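On 11/08/2022, a list member wrote:
> Is anyone still watching Hestov? I quit after the breakup episode in
> March and now my sister says the two leads are back together. Should
> I catch up or just read the recaps?

Oh, catch up, please! They are back together on the show, and the reunion at the lake house got me all teary (twice, I watched it again with my mom). You've missed 25 episodes but they fly by.

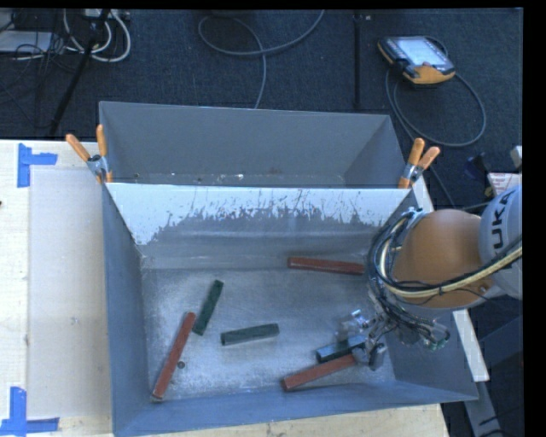 Skip the Otano wedding if you're short on time, it drags. Episode 157 is the one you want, when she finally reads the letter and walks out of the Dobos party in those awful shoes. I yelled at the TV!

The Grumisa fan board has good recaps too, but they leave out all the best fights. Write back when you get to the letter, I want to hear everything!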